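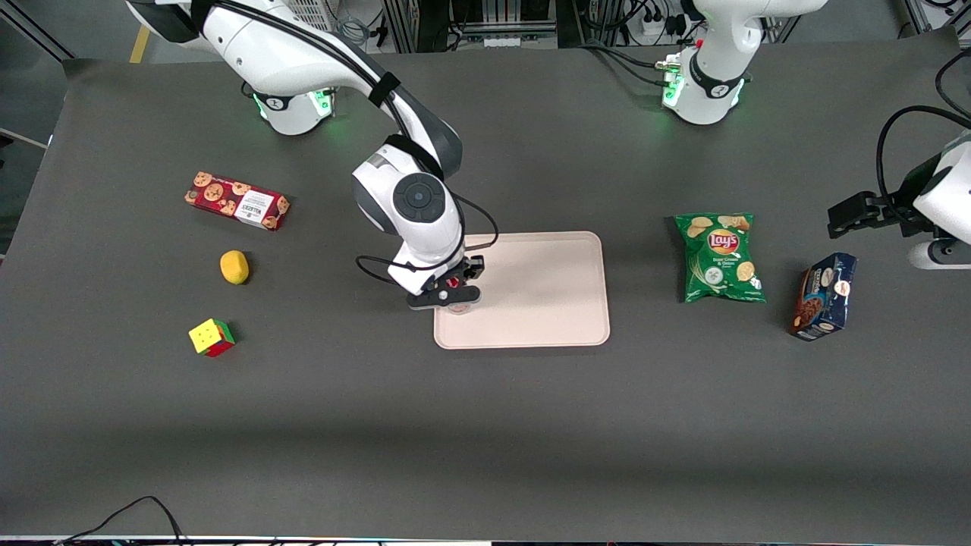
Grippers, second round

I spent most of February going back and forth between two sets of fingers for the arms, and I think I'm done. The old set is the Fatley pair, hard and flat. The new ones are from Erell, a bit narrower, with a softer pad on the inside. Both are plain two-finger parallel grippers, so swapping them is a matter of a few screws and redoing the tool offset.

The test is dull. Pick a thing up off the table, put it on the pink tray, open, back away. I used groceries and a puzzle cube because they're cheap and they all fail in different ways. After 312 picks I had enough to compare.

Boxes are no trouble for either set as long as the arm comes in square. The cube is the same. The small yellow one is where the Fatley fingers lose it — it rolls out as they close, and I got 2 good picks in 10 tries. Erell got nine. The chip bag is harder to score. The soft pads hold it, but you have to take it fairly low or it swings on the way over.

Placing upright was the other thing I wanted to look at. Letting go too high tips things over, so I now lower until the base is nearly on the tray and open slowly. That helped both sets more than any change of pad did.

Zuleica Holanda wrote to ask if I'd tried the Tellex controller with these. Not yet. It's still in Toledo, and I'd want to rerun the whole list with it anyway. For now the Erell fingers stay on both arms.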